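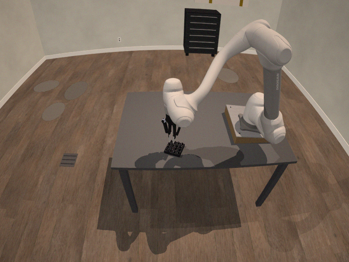
**How many demonstrations come in the base pack?**
The base pack has 442 full episodes, each one a single arm working over a single small part on a tabletop.

# Danthorpe Tabletop Episodes

Hi, I'm Radomír Šindelář, and I put this pack together because I got tired of training on data I couldn't trace back to anything! Every episode comes from our simulator, Kerov, and every one was steered by a person with a hand controller (mostly me, and my wrist has opinions about that). I kept the clumsy approaches in – slow starts, second tries, the lot – and tagged them so you can filter them out if your policy doesn't like them.

What you get with each episode:

- joint positions and gripper commands, time-stamped
- rendered color views, with depth as a separate download
- the object's starting pose and a success tag
- a short text instruction, in plain English

The files load straight into Odetti, our little reader library, and there's a converter if you use something else. I train on the pack myself, so if a tag is wrong I usually trip over it before you do, and fixes go out free to anyone who's bought it.
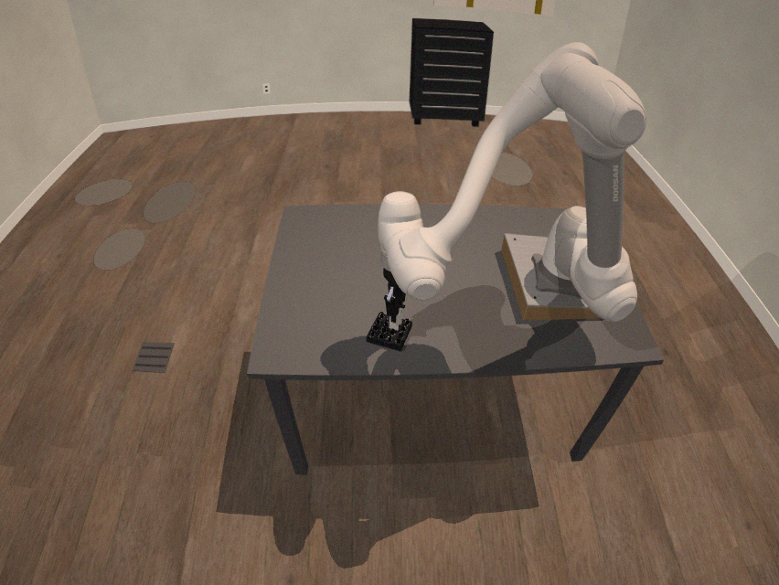
**Can I record my own episodes and mix them in?**
You can, as long as you have the Kerov recorder, which writes the same layout as the pack and is included in the Benítez edition.

The Benítez edition also bumps you up to 4,000 episodes and adds 77 new starting layouts. I'd go for the smaller one first, run your training loop on it, and upgrade when you know it fits – I'll take what you paid off the price. Licenses cover a team of up to 6 people. Bigger group? Just write to me and we'll sort something out.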